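Kornlow Creek Trail and Meadow Project
Progress report to the Hapeta Fund
Aug 28, 2026

Thank you again for backing us through a second growing season. We have a lot to tell you, and nearly all of it is good news.

When we wrote in February, the lower trail was still a strip of mud between the Jendeck parking lot and the old rail bridge, and we were waiting on the county for a culvert permit. The permit came through, the culvert went in during a dry week, and people can now walk the whole stretch to the bridge without getting their feet soaked. It drained beautifully in the two big storms we've had since – we went out in raincoats to watch!

Trail work

The grant paid for 700 feet of crushed stone surface, and all of it is down and rolled. The grade is gentle enough for strollers and wheelchairs from the parking lot to the first overlook. Past that point the path climbs, and we have left it as packed dirt for now. We still want a second bench at the top of that climb, and we think the best spot is under the big sycamore, where there is shade until midafternoon.

Meadow planting

We planted 2394 plugs this spring, mostly little bluestem, black-eyed Susan, mountain mint and swamp milkweed. The milkweed did better than we dared hope, and we found monarch caterpillars on it in July. The bluestem on the east slope struggled. That soil is thin and bakes hard, and 162 of the plugs there had to be replaced. We switched to a deeper mulch on the second try and the new ones look sturdy.

Deer are still a problem near the Grerklow fence line. The short wire cages work on the shrubs, but anything taller than the cage gets nipped. We plan to try taller ones on the young dogwoods this winter.
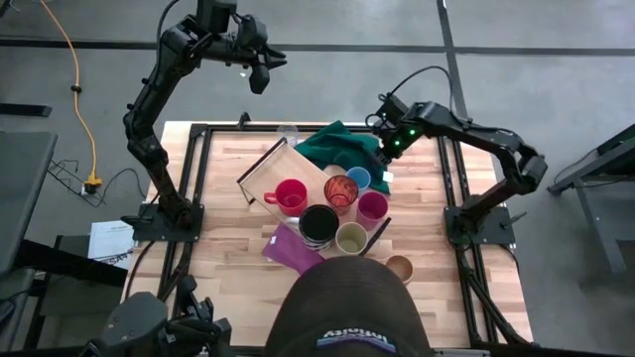

Seed collecting starts in the middle of September and runs until the first hard frost. Last year we lost a good part of our coneflower seed to mold after packing it too early. This time everything will sit in open paper bags for three weeks before it goes into jars, and each bag will be marked with the plot it came from. Anything we don't sow ourselves will go to the seed swap at the Kornlow library.

School visits

Fourth and fifth graders came out in May to test the creek water and turn over rocks. They found mayfly and caddisfly larvae above the bridge, a very welcome sign after the road salt trouble two winters ago. Teachers asked for a longer visit next year, with time to sketch. We would love to do that and are working out the bus schedule.
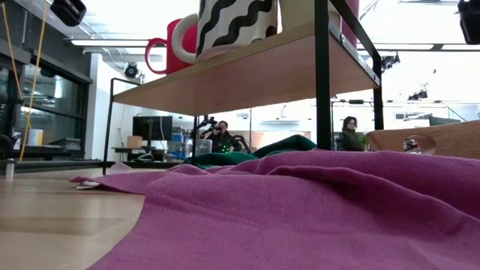

Budget

Spending is on track. Stone cost less than we were quoted, leaving $1000 in the trail line. With your approval, we would like to move that money to the meadow line to cover the taller deer cages and more mulch for the east slope. The culvert came in exactly at the bid price.

What comes next

October: sow the north plot and cut back the brambles along the rail bed.
November: set the posts for the trail signs. The wording is done, but the map still shows the old path past the overlook and needs to be redrawn.
Over the winter: build the deer cages and order next spring's plugs.

We would be delighted to walk the trail with you any time this fall. The asters should be at their best in late September, and the stone path makes it an easy trip even after rain. Please let us know about the budget change by the end of next month so we can order the fencing before prices go up.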